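Search the notebook
Search
Go

17 December 2023
posted by bench 2

Desktop teardown, second tower from the Nelodano lot. Same case as the first one so it should go faster. It did not go that much faster.

Asset tag 1266 on the sheet. Came in as "no boot, fans spin then stop." No drive with it. Did the usual before opening: cord out, held the power button down, strap on, clipped to the bench rail. Side panel came off easy, two thumbscrews at the back, both in the Skallix tray now (left compartment, NOT the one with the laptop screws, those got mixed last time and it took me most of a lunch to sort).

Laid it on its side so I could get straight down at the board. Much better than working with it standing up. Blew out the dust first, outside by the loading door, then back in.

Cooler off, old paste was like chalk. Wiped with alcohol and lint free cloth, 3 passes. Lever up, CPU lifted straight out and went into a clamshell with the tag number on it. Memory pulled too, 2 sticks, bagged together. Wanted to look at the pins before anything else went back in. 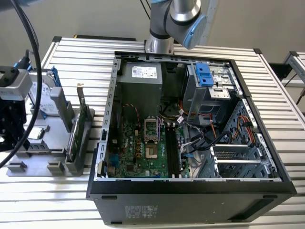 Nelodano tower on the slotted table, side panel off, socket open. Power supply and drive cage still in.

Went over the pins with the loupe and the desk lamp held low. Turned the lamp all the way round becuase a bent one only shows from certain angles. Didn't find any bent. One corner looked a little dull, might be a trace of paste, might be nothing. Did not touch it. If somebody with steadier hands wants to look, please do, but no swabs in the socket!! Cotton catches.

Board otherwise: checked caps for bulging, none that I could see. Coin cell read low on the meter, swapped it. Wrote the old reading on the sheet.

Power supply: haven't pulled it yet. Want to try the known good one from the Arora box first, just sitting next to the case with the leads run over. If it boots on that, we have the answer and the old one goes in the scrap bin. If not, it's the board and I'm not spending another afternoon on it.

Drive cage can stay put for now. Remember the blue latch, that's what releases it, don't pry at the brackets like I did on the first tower (scratched, sorry).

Time so far 23 min to bare socket, not counting the dust.

To do next:
- plastic cover for the socket, can't find ours, check Lacroix drawer
- spare supply test
- memory one stick at a time, then both
- new paste, the tube on the shelf is almost out, order more
- label the screws properly this time

Leaving it where it is on the table with a sheet of antistatic over the top. Please dont stack anything on it.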